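The Price of Putting Away the Knives

The first number Maricel Enriquez wrote on the whiteboard at Prerngate was 1475, and she underlined it twice so that the people in the back would stop talking about arms. It was the sum left for everything that isn't an arm: cables, fingers, table, cutlery. The arms had been bought in July, in the kind of mood in which other people buy boats.

"Everyone budgets for the robot," she told me. "Then they want it to pick something up."

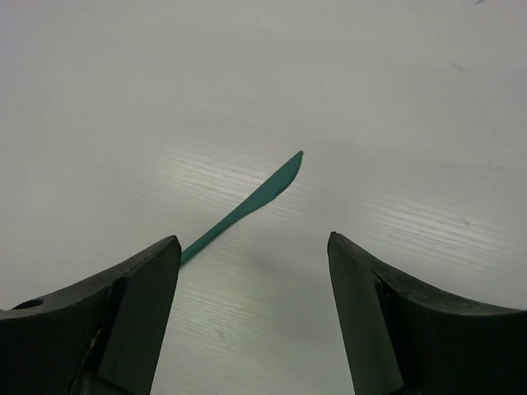
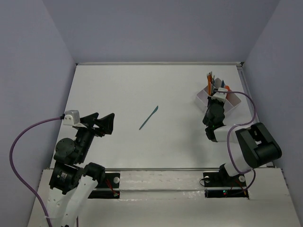 One teal plastic knife, and the hardware that has to deal with it.

What should a small shop set aside beyond the price of the arms?

More than feels polite. Enriquez puts down 900 for spare parts and mounts before she lets anybody open a catalog, and the rest goes to whatever was forgotten, a category she considers the most reliable on the sheet.

Her colleague Teodoro Galang keeps that sheet, and reading it is a humbling experience. Replacement motors are there, as you'd expect. So is a line for plastic cutlery, 50 dollars, entered with the same gravity. Galang argued for metal forks and lost, on the grounds that a dropped plastic one is cheap and quiet.

The fight at the moment is over a quote from Melturdale, a supplier of gripper fingers, for 824 dollars. Galang calls it robbery. Dexter Macaraeg, who would have to make the fingers himself if the quote were turned down, calls it a bargain and has done so in three separate emails. His evenings appear nowhere in the budget, a gap he has offered to correct.

Enriquez's advice to anyone shopping for a pair of arms is dull and I pass it along as I got it. Ask how long a spare motor takes to ship. Buy the second set of cables with the first. Settle on one small job and price that, down to the spoon, before you let a salesman talk about kitchens.

The Melturdale quote is good until Saturday. Macaraeg has sent a fourth email.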